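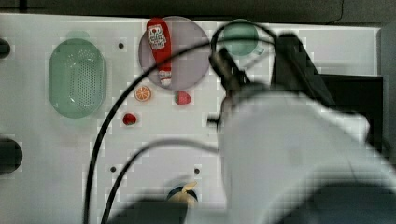
The tenants' reply to last year's sheet asked that the kitchen points be marked separately from the stairwell points, as a fail on a fire door had held up the sign-off for a kettle lead. The request is accepted, and the two parts are split from this issue onwards.

Storkemau House, shared kitchen and rear stair
Annual inspection checklist, November issue
Report ref. 1589
Key: P = pass, F = fail, A = advisory, N = not inspected

PART ONE — KITCHEN

1.1 Sockets above worktop, faceplates whole and firmly fixed. P
Comment: One screw head painted over. Still tight.

1.2 Sockets at least 300 mm from sink edge. A
Comment: The left-hand double socket is short of this. It was fitted before the present worktop and is protected by the RCD. Move it when the worktop is next replaced.

1.3 RCD trips on test button. P
Comment: Tested twice. Reset lever is stiff.

1.4 Kettle rated 3000 W or less, plugged directly into wall. F
Comment: Found on a four-way extension lead together with the toaster. Lead removed and handed to the office. Re-inspect within 15 days.

1.5 Fire blanket mounted, tapes reachable. P
Comment: Height correct. The Jivton wall case has a cracked lower corner which does not affect release.

1.6 Heat alarm sounds and links to landing alarms. P 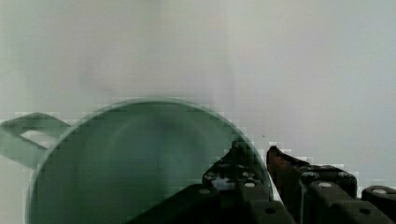

1.7 Extractor filter clean. F
Comment: Grease on both faces of the mesh. The cleaning log has no entry after June. Wash or replace, then enter the month in the log.

1.8 Hot tap temperature and warning label. A
Comment: Temperature within limit at one minute. Label faded and no longer readable from the doorway side.

1.9 Under-sink cupboard free of stored aerosols. P
Comment: Two bottles of descaler present, caps on. Acceptable.

1.10 Gas isolation valve labelled and turns freely. N
Comment: The cupboard was locked and the key held at the Pullik office was the wrong pattern. Carry forward to the re-inspection under 1.4.

PART TWO — REAR STAIR

2.1 Fire door closes fully from any angle. F
Comment: Stops short of the latch when released from half open. Closer arm adjusted on site with no lasting change. The unit needs replacing — the Grabowska type fitted on the first floor is suitable.

2.2 Door edge gaps 4 mm or less. P
Comment: 3 mm at the head, 3.5 mm on the lock side.

2.3 Smoke seals continuous. A
Comment: Short length missing near the lower hinge.
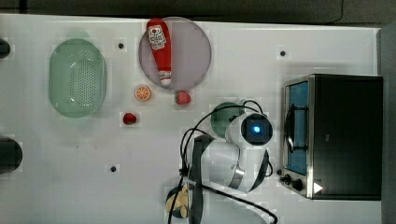 2.4 Emergency light stays on for full test period. P
Comment: Second-floor fitting dimmer than the others at the end of the test. Lamp on order from last visit, not yet fitted.

2.5 Treads and nosings fixed. P

2.6 Handrail takes side load without movement. A
Comment: Slight play at the bottom bracket. Refix with longer screws.

2.7 Stair free of stored items. F
Comment: Bicycle and folded pushchair on the half landing. Notice left on both. This point was also failed at the last inspection.

Part One may be signed off once 1.4, 1.7 and 1.10 are cleared. Part Two stays open until the closer at 2.1 is replaced and the half landing is clear. Budget for the closer and fitting is set at £200. Advisory points are to be entered in the maintenance log by the office.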